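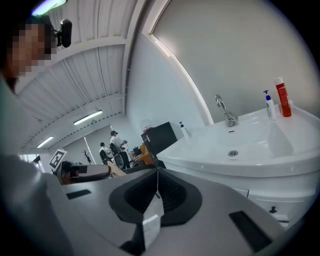 May, started 8:40 am

Pirnis, reel work, continued from the page with the coffee ring.

Where we are: 3 reels of picture, 16mm, color, plus mag track on separate rolls. 2 prints to pull from. Print A is the one from the Mendetti vault, sharper, pink as ham. Print B is the festival print, better color, scratched to hell in the heads and tails, Finnish subs burned in for the whole of reel one. Neg still missing. Mendetti say they "have a lead" which they also said in winter.

Plan for today was reel two start to finish on the Takeda, then sync check against the mag. Got as far as the boathouse scene. Notes below before I forget.

Cleaning

Both prints of reel two through the hand rewinds first, pads dampened, changed the pads a lot more often than I wanted to. Print A sheds a brown gunk in the first stretch, old tape adhesive I think, then runs clean. Print B is dusty but the dust comes off dry. Don't use the Ollex fluid on B again until we've tested on a bit of tail leader. Last time it left a bloom on the base side that took me all afternoon to buff out and I'm still not sure it all came out. Ollex on A is fine.

Perfs. A has shrunk more than B. Takeda handles it if the tension is backed off and you start gently, but it chatters at the default. Someone put the tension back to default between yesterday and this morning. If that was you please don't, or write it on the tape on the side of the machine. I've written it on the tape on the side of the machine.

Splices in reel two, print A: mostly cement, mostly good. 2 tape splices gone yellow, one at the end of the kitchen argument, one in the middle of the ferry shot. Both remade. The kitchen one had lost frames at some point, there's a jump as he puts the plate down. Print B has the full action there. Will need to borrow from B and match the grade, which means matching pink to not-pink for less than a second of a man putting down a plate. Fine.

The ferry one is stranger. No jump in picture at all, I compared against B frame by frame and nothing is missing. So someone cut it and put it straight back. Maybe checked it, maybe changed their mind. Leave a note for the report.

Frame 3237

OK this is the thing. Counting from the start mark on reel two, print A, frame 3237 is a single frame from a different take. Same setup, same actress, the daughter on the dock, but her hood is up. Hood's down before and after. I ran past it the first time and thought it was a gate flutter. Backed up, went through by hand, there it is, hood up, looking the other way.

Checked B. B doesn't have it. B has the ordinary frame, hood down, no interruption. And there's no splice in A either side, so it's printed in, which means it was in whatever A was struck from. So A and B come from different elements, or the neg was fixed between the two. I'd been assuming they were both off the same neg, a few months apart. Have to go back and look at everything that I'd called "print damage" in A and check it isn't upstream.

Riku Oshima came by before lunch and I showed him. He thinks it's an editor's slip, a trim frame left on the end of a shot when the neg was conformed, and it got caught after the first print. His arguement is that A would then be the earliest print struck, maybe the answer print, and that would also explain the ferry splice, somebody pulling the shot to look at it. I like this. It isn't proof. The edge code is too faint on A to read with the loupe at the bench, will try with the side light tomorow.

What do we do with it in the restoration? I say swap from B and document it. Riku says keep it, if A is the first thing the director saw on a screen then it's part of the film. I said the director obviously had it taken out. He said we don't know it was the director. We went round on this for longer than it deserves given it is one frame. Parked. Scan both, keep both, decide when we have the paperwork from Mendetti. If we get paperwork from Mendetti.

Scan settings, reel two A, for whoever picks up after me

Takeda, slow speed, wet gate OFF, tension backed off as on the tape. Exposure set on the gray card shot at the head, then opened a touch as the dock scenes are thin. Red channel is fat and blue has nearly gone in the shadows. Don't try to fix it at the scanner, just keep everything off the clip and leave it flat. I know it looks horrible on the monitor. Leave it flat.

Autofocus keeps getting fooled by the base scratches in the second half. Switch to manual after the wedding dance and check by eye on the grain every few minutes. If the grain goes soft at the left and stays sharp at the right it's the warp, flip the pressure setting, don't touch focus.

Files named the usual way, reel then print letter then pass. I had two passes with the same name this morning and overwrote the shorter one, no harm done as it was the one with the chatter in it. But still.

Sound

Mag roll for reel two. Smells of vinegar but lies flat and plays. Transferred straight through in one go without stopping, didn't want to stop and start on it. Baked? No, not needed. Put it back in a vented can with fresh sieves.

Sync against A drifts late and then comes right at the kitchen splice, which makes sense with the lost frames. Against B it holds all the way. Good news: B is the reference for length, A is the reference for detail. Should have been obvious. Rewrite the top of the worksheet to say so.

There's a dog barking on the mag under the dock scene that isn't on the optical track of either print. Quite loud. It goes right over her line about the letter. On the optical it's clean, and the line sounds closer, so I think it was replaced in the final mix and this mag is an earlier stage, or a dialogue premix. So we may not have the final mix on mag at all?? Need to listen to the rest with that in mind. The music entry at the ferry is lower on the mag as well, I noted that last week as a level problem. Might not be a level problem.

If the mag isn't the final mix we use the optical from B for the mix and only go to the mag where B is scratched out. Ugly, the optical has no top end to speak of. Try a section and see if the joins can be hidden. I'd start with the wedding, lots of crowd noise to hide in.

About the film itself, I still think it's a lovely thing and I keep getting pulled in when I should be watching the gate. The father is so good in the boathouse. He has no lines and just keeps coiling the same rope. Riku finds the middle slow and says they could have lost the cousin altogether. He's wrong about the cousin. The subtitled print makes the cousin look worse than he is, I'm told the subs drop half his jokes. I can't judge that.

The ending I haven't seen on a decent print yet. Reel three next.

Afternoon

Power dip while the scanner was running, lights blinked, Takeda stopped safe with the film in the gate. No burn, no tear. Lamp is cold on this one, glad of it. Lost the pass from the ferry onward, redid it. Checked the film over the rollers after, one new light mark on the base side just before the boathouse, hairline, not in the emulsion. Logged.

Then the rewind arm on the left squeaked itself to a stop. Needed oil. Oiled. Wiped down everything near it twice, wound some junk leader through until the leader came out clean. Only then put B back up.

B reel two, stopped at the boathouse, see top. Left on the plate, covered. Not threaded.

To do

- edge codes on A with side light, both sides of 3237
- same for the ferry splice
- go back over reel one A, all the "damage" notes, compare with B
- ask Mendetti again: print orders, lab cards, anything with a date on it. Also ask if their vault log says answer print or release print for A, it may simply say so on the can card and they never sent us the can card
- Ollex test on B tail leader, leave overnight, look at it in raking light
- B reel two from boathouse to end
- listen to mag reel one again for differences from optical. Headphones, not the speakers, the fan in here hides everything
- more pads. More sieves. We're on the last box of white leader too
- reel three, A and B, inspect on the bench before anyone puts them near the machine

Riku wants a still of the hood-up frame for the wall. Told him he can have one when the scan is backed up. Scan is backing up now, bar says it'll be done after I've gone. Don't shut the machine down tonight pls.

Later, 6:15 pm

Couldn't leave it, got the side light out. Edge code on A in front of the hood frame: can make out the first part, it's the manufacturer's mark and a symbol, then mush. After it: same mark, different symbol. Symbols might be the year. Might be two years. That would make it a retake and not a trim. Haven't told Riku yet. Photographed both through the loupe, in the reel two folder, the blurry ones are mine, use the last pair. Look up the symbol chart in the morning, it's in the green binder or it was.

Film workshop notebook | Contact the bench | Copyright the workshop | Back to top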